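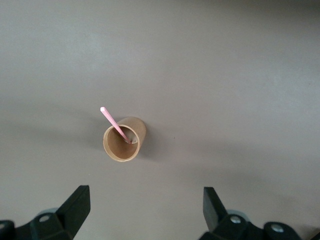 # About the Storkmont Centre

The Storkmont Centre studies how households and small towns cope when public services are cut, prices rise or a main employer leaves. We publish our findings in plain language, and everything we publish is free to read.

We are an independent charity. We have no link to any political party, and we don't endorse candidates or take a side in elections. We do take a position on policy where the evidence supports one, and when we do so we say how sure we are.

## How we began

The Centre grew out of a single survey. When the Hanel works closed, the district council wanted to know what had happened to the people who lost their jobs there. A small group of researchers interviewed 209 former employees and wrote up the results. The report was meant to be the end of it, but neighbouring councils asked for the same work in their own areas, and the group registered as a charity the following spring.

The first office was two rooms above a bank in Ferrand. We are still in Ferrand, now on the ground floor of the old corn exchange, with step-free access from the car park side.

## What we do

Most of our work falls under one of these headings:

- **The Household Panel.** We speak to 1,025 households twice a year about income, rent, food, heating, travel to work and access to a doctor. The same households are asked each time where possible, so that we can follow changes over several years.
- **Town reports.** These are longer studies of one place. They draw on council records, bus timetables, school rolls and interviews. A town report normally takes nine months from start to publication.
- **Briefings.** Short papers, usually four pages, on a question before parliament or a local authority. Recent subjects include prepayment meters, rural dental care and the closing of post office counters.
- **Training.** We run day courses for council staff and advice workers on reading and using survey figures. Courses start at 9.30 am and lunch is provided.

We also keep an archive of 4,000 interview transcripts. Names and identifying details have been removed. Researchers and students can apply to use the archive by writing to the office, and we aim to reply within a month. Some transcripts are closed at the request of the person interviewed.

## Landico

Landico is our mapping project. It brings together public figures on land, housing and transport for 52 districts and shows them on one map, down to parish level where the figures allow. Users can compare two districts side by side or download the tables.

The map is updated every August. Figures for the coastal parishes are less complete than the rest - several boundaries were redrawn and the older records don't match the new ones. These parishes are shaded grey until we have figures we can rely on.

## How we are paid for

Our income comes from charitable grants, commissioned research and course fees. Anyone who commissions a study agrees in writing that we will publish the results whatever they show. They may see a draft and point out errors of fact, but they can't alter the findings or delay publication by more than six weeks.

We don't accept money from political parties or from companies with a direct interest in the outcome of a study. Our accounts and a list of funders are in the annual report.

## Corrections

If we get something wrong, we correct it and note the change at the top of the report with the month it was made. Please send corrections to the publications desk, giving the page number and your source if you have one.

## Visiting and contact

The reading room is open to the public in term time from 10 am to 4 pm. Printed copies of all town reports are kept there, including those that are out of print. Please ring ahead if you would like to see a particular report, as the older ones are held in the basement store. The room closes throughout August.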